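Re-covering the tub chair: fabric quantities and rub counts

2021-10-24

Second post on the upholstery job. The first dealt with the springs and webbing, which are finished. The remaining question was fabric, and it took longer than the springs did.

The figure everyone quotes is the Martindale rub count. A disc of fabric is rubbed against a standard wool cloth under a fixed load until the threads break, and the number of cycles is the rating. Higher numbers mean better resistance to flat abrasion. They say very little about pilling, seam slippage or fading, which are tested separately and are usually missing from the swatch card. Two of the fabrics I had shortlisted carried the same rub count and behaved quite differently when I pulled a stitched seam by hand. The looser weave opened up at once.

Weight is the other number worth asking for. The samples I kept were a wool blend from Clelleck at 500 grams per square metre and a flat polyester weave sold as Mallow at 784 grams per linear metre. These can't be compared as they stand. Divide the linear figure by the roll width in metres (1.4 in this case) and Mallow comes out at 560. I wrote to Amna Sethi at the Clelleck shop to check that their figure excluded the backing. It does.

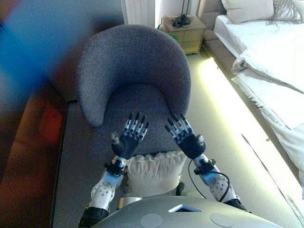 Tub chair in grey upholstery.

On quantity, a tub shape is awkward. The inside back is a single curved panel, and the fabric has to be eased round it without pleats, so the grain must run true down the centre line. I measured each panel at its widest point and added 85 mm in each direction for pulling and stapling. Kamran Janjua, who did this for a living, uses less than that on the outside back, where there is no tuck-in. I kept the allowance the same everywhere to make the cutting plan simpler and accepted the waste.

The cutting plan itself was drawn on squared paper at one to ten. Plain cloth lets you turn the smaller panels sideways, but anything with a nap has to run in one direction. With the nap respected, the layout needed an extra 898 mm of roll. I drew it twice and the second layout was no better.

A note on piping. Cord is sold by diameter, and the bias strip has to be cut to the circumference plus two seam allowances. For 5 mm cord I cut strips at 46 mm, which leaves 15 mm each side and a little for the thickness of the cloth. With heavier fabric I would add 2 mm and sew a short test length first.

I have ordered the wool blend. The tacking strip for the outside back is still to come, and so is the bottoming cloth. Sobia Bangash asked in the comments whether the old cover could be used as a pattern. It can, if you unpick it and press it flat, but old cloth stretches – mostly across the seat – so check every piece against the chair before cutting.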